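About Sorndale

Sorndale is a linen and garment folding service with one workroom and 37 regular accounts. We receive cleaned textiles, sort them by type, fold them to the customer's stated dimensions and return them stacked. We do not wash or repair.

Blankets and towels are handled one piece at a time. The cloth is spread flat, shallow creases are worked toward the nearest edge, and the first fold is made along the longer side -- lengthwise folds keep stack height even. 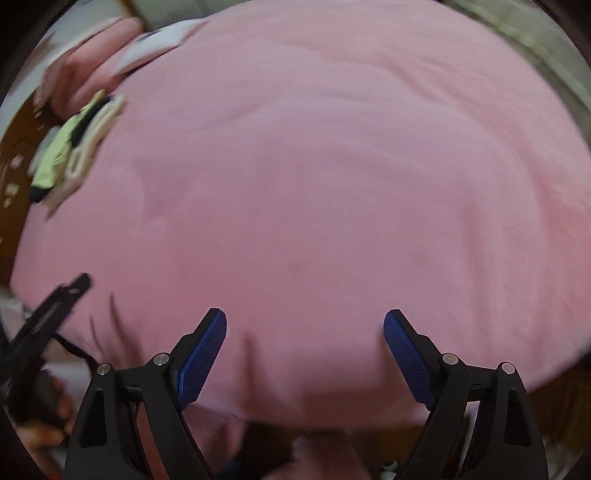
Capacity

The workroom handles up to 400 pieces per day. Garments are bundled separately from flat goods. Minimum order is 50 pieces, mixed types accepted.

Fold specifications

Standard folds are listed in the Haltura sheet, supplied with each quote. Custom dimensions are recorded per account and applied to all later orders. Intake closes at 3 p.m. on Thursday.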